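台所の扉と天板、やっと決まりました

2018年12月23日

前回の記事で「年内には決めます!」と大きなことを書いてしまった台所リフォーム、すべりこみで契約まで行きました。ぎりぎりセーフです。よかった……。

はじめての方のために少しだけおさらいすると、うちは中古で買ったマンションで、住みはじめて8年になります。台所は壁付けのI型で、前の持ち主さんが入れたものをそのまま使っていました。扉はクリーム色のつるつるしたやつで、コンロ寄りの角のところからシートがぺろんとめくれてきていて、最初は両面テープで貼っていたんですが、夏を越すたびに剥がれる面積が広がっていくんですよね。引き出しのレールもひとつ怪しくて、鍋を入れた段だけ最後まで閉まりません。閉まらないまま何年も膝をぶつけていました。慣れってこわい。

で、10月にショールームめぐりを始めて、そこから迷いに迷って今にいたる、というわけです。

まずは扉の話から。

いちばん最初に見に行ったのが Gravura のシリーズでした。カタログで見たときは「石目調?うちには重たいかな」と思っていたのに、現物の前に立ったらもうだめで、グレーベージュの細かいざらっとした表面がすごくきれいなんです。手のひらで撫でると少しひんやりして、しかも指紋がつかない!いや、つくんでしょうけど、見えない。いまの扉はつるつるなせいで、夕方に西日が入ると手の跡がぜんぶ浮かびあがるんです。揚げ物をした翌日なんて直視できません。

ただ、Gravura にはマットのほかに艶ありもあって、ここで早くも第一の迷いが来ました。艶ありのほうが部屋は明るく見えるんですよ。うちの台所は窓が小さいので、マットのグレー系を全面に持ってくると沈むかもしれない、と夫が言い出しまして。たしかに一理ある。そこでサンプルを取り寄せることにしました。

このサンプルが有料で、送料込み1323円。一瞬ひるみましたけど、頼んでよかったです。ショールームの照明ってやっぱりきれいすぎるんですよね。家に持って帰って流しの前に立てかけて、朝と昼と夜、あと天気の悪い日にも見てみたら、同じ板がぜんぜん別の色になるんです。艶ありのカシスブラウンなんて、ショールームではうっとりするほど素敵だったのに、うちの蛍光灯の下だと羊羹でした。羊羹は好きですが、毎日あの面積では見たくない。

マットのグレーベージュは、曇りの日の夕方がいちばん厳しくて、ちょっと寝ぼけた色になります。でも手元灯をつけたらちゃんと表情が戻ってきたので、これでいこうと決めました。吊戸棚だけは一段明るい色にして、下と変えます。全部そろえたほうがすっきりするのは分かっているんですけど、上まで同じ色だと天井が低く感じそうで。

それから取っ手。

いまどきは取っ手のない、扉の上のくぼみに指をかけて開けるタイプが主流らしくて、どこのショールームでもまずそちらをすすめられました。見た目はもう文句なしです。エプロンの紐もひっかからないし、ふきんをかけっぱなしにする悪いくせも直りそう。

でもわたし、料理中の手がいつもべたべたなんです。ハンバーグをこねている最中に「あ、バット」と引き出しを開けるような人間なので、あのくぼみに挽肉がつまる未来がはっきり見えてしまいました。バーの取っ手なら手首でひっかけて開けられます(お行儀は悪い)。細めの黒いバーを付けることにして、これは今のところ後悔していません。まだ届いてもいませんけど。
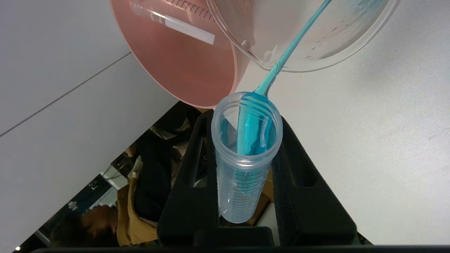
引き出しばかりにすると背の高い瓶や一升瓶の置き場に困りませんか、うちは全部引き出しにして醤油が床に出ています、というコメントを前回の記事にいただきました。ありがとうございます、これ、読んでどきっとしました。

ちょうど全段引き出しのプランで見積もりをお願いした直後だったんです。あわてて家じゅうの瓶の高さを測ってみたら、みりんと酢は平気でしたが、実家から届く梅酒の瓶と油の大きいボトルがだめでした。床に直行するところでした。

それで、コンロの横にだけ細い縦長の引き出しを入れてもらうことに。ワゴンみたいに手前にすーっと出てくるあれです。幅はせまいのに値段はそこそこする、と見積もりを見た夫が渋い顔をしていましたが、床の醤油を毎日またぐよりはいいと思う。コメントの方の台所にも何かいい場所が見つかりますように。お米の引き出しの横のすき間とか、どうでしょう。

さて、天板です。ここがいちばん長かったです。

最初はステンレスのつもりでした。実家がステンレスで、熱い鍋をどかんと置いても誰にも怒られない、あの気楽さが身にしみついているんです。傷だって、全面に細かくついてしまえばもう気になりません。

ところが Gravura の扉と並べてもらったら、どうもしっくりこない。業務用っぽいかっこよさを狙うならありなんでしょうけど、うちの床は飴色のフローリングで、食卓も丸くて、そこだけ急に厨房になるのは違うかなあと。

そこで出してもらったのが Siltia という人工石でした。白にうっすらグレーの粒が混じっていて、遠目だとほとんど無地、近づくと少しだけ模様がある。醤油もコーヒーもすぐ拭けば大丈夫という説明でした。「すぐ」がどのくらいなのか、しつこく聞いてしまいました。カレーの日の翌朝まで放置することがありますと白状したら、それはちょっと……というお顔をされました。ですよね。

これもサンプルをもらって、家でいじめてみました。ケチャップ、麦茶、ターメリックを水で溶いたもの、赤ワイン。一晩置いて、台所用のスポンジで洗っただけです。ケチャップと麦茶はきれいに落ちて、赤ワインもほぼ分からないくらい。ターメリックだけはうっすら黄色いのが残りました。メラミンスポンジで軽くこすったら消えたので、わたし的には合格です。あくまでうちの雑なやり方なので、参考までにしてくださいね。

迷ったのは厚みのほうで、前に垂れる部分を薄く見せるか、どっしり見せるか。薄いのが今っぽくて、ショールームの人にもそちらをすすめられたのですが、実物を見比べたらわたしは厚いほうが好きでした。なんだか豆腐みたいで安心する。羊羹はだめで豆腐はいいのか、と夫に言われました。いいんです。

水栓は、ほとんど夫の趣味です。

最初の見積もりには標準の水栓が入っていて、わたしはそれで十分だと思っていました。そうしたら夫が、帰りがけに寄った Wu という小さい水まわりのお店で Dukow の水栓にひとめぼれしてしまって。首がぐいっと高くて、先のシャワーが引き出せて、色がつや消しの黒。たしかにかっこいいです。バーの取っ手とも合います。でも高い。標準との差額でいい炊飯器が買えます。

しばらく反対していたんですが、お店で水を出させてもらったら気持ちがぐらぐらしてきました。レバーの動きがぬるっとしていて、細く出したいときにちゃんと細く出るんです。いまのうちの水栓は「出ない」か「どばーっ」のどちらかで、お米をとぐたびに服が濡れます。あと、首が高いから寸胴がそのまま入る。うちにある寸胴はひとつで、年に何回も使いませんけど、入ると思うとうれしいじゃないですか。

黒い水栓は水垢が白く目立ちますよ、とはお店でもはっきり言われました。毎晩さっと拭く習慣がつけば問題ないそうです。毎晩。その係は夫に任命しました。本人もうれしそうに引き受けていたので、三か月後にまた報告します。

あと地味に悩んだのが作業スペースの幅です。

シンクとコンロのあいだ、いまは本当にせまくて、まな板を置いたらもうボウルの行き場がないんですね。それでシンクをひとまわり小さくして、そのぶんを真ん中に回してもらうことにしました。図面では、いちばん長くとれた案で約113センチ。これだけあれば餃子が包めます!いままでは食卓に新聞紙を敷いて包んでいました。

ただ、シンクを小さくしすぎると今度はフライパンが洗いにくくなるので、そこは新聞紙をシンクの大きさに切って床に置いて、上でフライパンを洗うふりをして確かめました。夜中に床で素振りみたいなことをしている夫婦です。結局、最初の案より少しだけ大きいシンクに戻しています。作業スペースもそのぶん減ったんですけど、餃子はまだ包めるはず。

食洗機は、今回は見送りました。コメントでもおすすめしてくださる方が多くて、わたしも欲しかったんですが、入れると引き出しがひとつ消えてしまうのと、予算が水栓に流れていったのと。あとから入れられるように、配管だけは準備しておいてくれるそうです。そういうことができるなら早く知りたかった。もし今プランを考えている方がいたら、一度聞いてみるといいと思います。

壁のパネルはまだ決めていません。白の無地でいいかなと思いつつ、マグネットがつくタイプにするかどうかで止まっています。おたまを壁にぶら下げたい気持ちと、何もない壁を保ちたい気持ちがずっと喧嘩中です。年明けの打ち合わせまでに決めないといけません。使っている方、油はねの掃除がどんな感じか教えてもらえるとうれしいです。

工事は年が明けてからで、台所が使えないのは4日間の予定です。そのあいだのごはんをどうするかも考えないと。洗面所でお米はとげるのかとか、カセットコンロの火力でどこまでいけるかとか、いろいろ計画していたら、夫が「外で食べればいいのでは」と言いました。それはそうなんですけど、ちょっとキャンプみたいで楽しみにしていたのに。

とりあえず今週は、閉まらない引き出しの中身を全部出すところから始めます。奥のほうから使いかけのクッキー型と、粉砂糖の袋がふたつ出てきました。粉砂糖は、どちらも開封済みでした。

次は壁のパネルが決まったころに書きます。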